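Workshop tips: handling towels and other soft goods with a gripper

Check the pads before every session. Foam picks up lint from terry cloth, and a linty pad slips. Brush it off with a dry toothbrush, and replace both pads together, even if only one looks worn. We change ours after 48 hours of running time.

Set the grip force on the cloth you will be handling. Start at the lowest setting and go up until a lifted towel stays put. At Sullden the house limit for cotton is 70 percent, and anyone who wants more than that asks Audrey-Anne Friesen first. 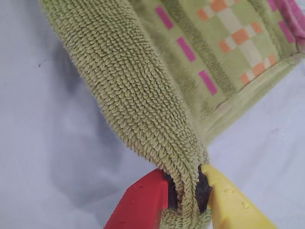

Take hold of enough fabric. A pinch that catches only the tips of the loops will pull threads, so close on the full thickness of the cloth. Lift slowly for the first 2 inches, then go at normal speed.

Keep hands out of the work area while the arm has power. If a towel snags, press stop, wait for the arm to settle, and then free the cloth — never tug it out of a closed gripper.

Cover the table with a plain, smooth cloth and wash it often. Grit ends up in the towels and on the pads.

Write down every stop in the log, including the short ones. Sơn Thân goes through the sheets in May and changes the rules where they need it.

Questions: ask at the Sullden workshop desk | © 2021 Sullden | Back to top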